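2019年12月15日

各位同学好。上周课后有几位来找我，说缝合那一节听得懂、看得懂，一上手就全乱了。这太正常了，我自己当年也是这样过来的，所以这次的讲义写得啰嗦一点，请大家泡杯茶慢慢看。内容接着上一讲，还是腔镜下的缝合与持线，重点放在“线”上，针的部分七月份那一讲已经讲过，旧讲义可以找柴田（Yuzuki Shibata）要。

## 一、先把线想明白

初学的人眼睛总盯着针，这很自然，针尖会扎人嘛。可是真正让你手忙脚乱的，十有八九是线。线会绕、会贴、会藏到器械后面去，等你发现的时候，它已经在关节上缠了一圈。Wada 练习室里那几台模拟箱，我每次去看大家练习，听到最多的一句话就是“线呢？”

所以我请大家养成一个习惯：每做一个动作之前，先在心里把线从头到尾走一遍。线从哪里出来，经过哪里，尾巴在哪里，有没有一段是你看不见的。看不见的那一段，就当它随时会惹麻烦。

线尾留多长，不同的老师有不同的讲法。我的办法是宁可稍短：短线打结时绕得利索，视野里也干净。留得太长，每绕一圈都要把手伸得老远，一来一回，线就松了。当然也不能短到夹不住，那就只好重来，白白浪费一根。

## 二、钳口与线的关系

我们用的抓钳，钳口内侧有细齿。细齿的好处是夹得稳，坏处是会伤线。编织线被齿反复咬过之后会起毛，单股线更娇气，压出一个印子，强度就打了折扣。因此有这么几条，请记在本子上：

- 打结要受力的那一段，尽量不用钳口去夹，要夹就夹线尾。
- 夹线时力道以“不滑”为准，别攥得死死的。
- 换手之前，接的那一把先夹稳，送的那一把再松开。
- 钳口张开的角度不必大，微微张开就够用，张得太大容易碰到旁边的组织。

最后一条我想多说两句。大家练习时常常把钳口张到最大再去够线，觉得这样保险，结果一合拢，把不该夹的也带了进来。滨田（Wakana Hamada）同学第一次练的时候连着三回都是这样，后来她改成先靠近、再微张、再合拢，一下子就顺了。她很大方，允许我把这件事写进讲义里，谢谢她！

## 三、张力：用眼睛代替手

腔镜手术，尤其是主从操作的系统，手上能得到的力觉反馈很有限，有的几乎没有。那张力靠什么判断呢？靠看。主要看下面几处：

1. 线本身。松的时候有弧度，绷起来之后变直。从弯到直的那一瞬间要放慢。
2. 进出针的地方。组织被提起来一个小尖，说明力已经传过去了；颜色开始发白，就是拉过头了。
3. 器械的腕部。腕部如果跟着线的方向被带偏，说明你在跟线较劲，停一停，换个方向再来。

阿基诺拉（Garba Akinola）老师有个比喻我很喜欢，他说收线要像冬天拉毛衣上的线头，你知道它还连着整件毛衣呢。

拉线的方向也有讲究。两边的力要尽量在一条直线上，结才会平平地落下去。如果一边往上提、一边往旁边拽，结就容易变成滑结，看上去打好了，一松手又退开。练习时不妨故意打一个滑结出来，再想办法把它翻成方结，这个练习很枯燥，但是很管用。

## 四、近处的器械与视野

镜头离得近，细节固然清楚，可是离镜头更近的东西会变得又大又糊，一下子挡掉一大块。这时候很多人的第一反应是推器械，推来推去，线倒是跑了。我的建议是先停手，再看是该退镜还是该移器械，一次只动一样。

另外，腔内的光是从镜头方向来的，金属表面会有很亮的反光，背光的角落又黑成一片。浅色的线落在红色组织上好认，钻进阴影里就很难找。所以放线的时候，心里要惦记着往亮处放，给自己留条后路。

读图时请先找线，再找钳口，最后看周围的明暗，看完自己在旁边空白处画一张草图，下次课带来。

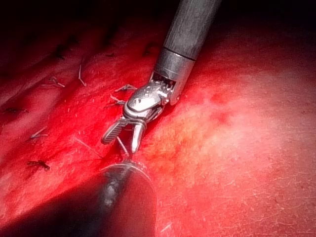

**图1　抓钳钳口微张，浅色缝线自两钳口之间向下延伸；近处深色物体虚焦，左下为阴影区。**

请大家在草图上标出线的走向，用实线画看得见的一段，用虚线画你推测的一段。虚线画错了不要紧，我更想知道大家是怎么推测的。再想一想，如果现在要收线，你会先动哪里，为什么。

## 五、课后练习

- 模拟箱练习：方结，左右手各做一组，每组21个。速度不计，请把每个结拉平。
- 单手持线、换手、再持线，连续做到线不离开视野为止。
- 两人一组，一人操作，一人只负责说“线在哪里”。听着有点傻，试过就知道有多难。

练习用的线在柜子第二层，Drorell 的旧盒子里装的是剪短过的，打结够用。模拟箱请到海老原（Asuka Ebihara）老师那里登记，用完把钳子擦净、钳口合上再放回去。

草图交给服部（Chiyo Hattori）同学，放199室门口的文件盒也行，记得写名字。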